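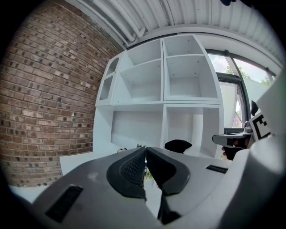

Who decides what goes on the white shelving unit?
The members do, at the monthly meeting, and the list below stands until the next one.

Flimcombe Shared Workroom
Minutes of the February meeting, Tuesday, 6:30 p.m.

1. Minutes of the last meeting
Approved with one correction. The Trikent invoice was $451, as paid.

2. Shelving unit
Members discussed the unit by the brick wall. It was agreed that:
- the two lower compartments are for project boxes, one per member, labeled on the front;
- the upper compartments are for paper, tape and hand tools;
- the narrow side cubby is for returns to the Demchenko lending shelf.

A request for more shelves in the upper compartments was discussed. The pin holes allow the present shelves to be moved, so this will be tried before anything is bought. Action: shelf group, by next meeting.

Loose items left on the unit will go in the lost property box after 10 days. One member asked for longer. Put to a vote and kept at 10.

3. White tabletop
To be cleared at the end of each session. Glue and paint work stays on the other bench.

4. Pipes
The landlord has been asked again whether the white pipes under the ceiling are due for inspection. No reply yet. Nothing is to be hung from them in the meantime.

5. Money
Balance $3,756. A quote of $636 from Trutomik for lidded boxes was thought too high. A second quote will be requested.

6. Any other business
The side door sticks. Reported.

Meeting closed 7:40 p.m.

Recent items
Minutes, January
Lost property list
Bench booking rules
Lending shelf: what we have
Key holders and opening times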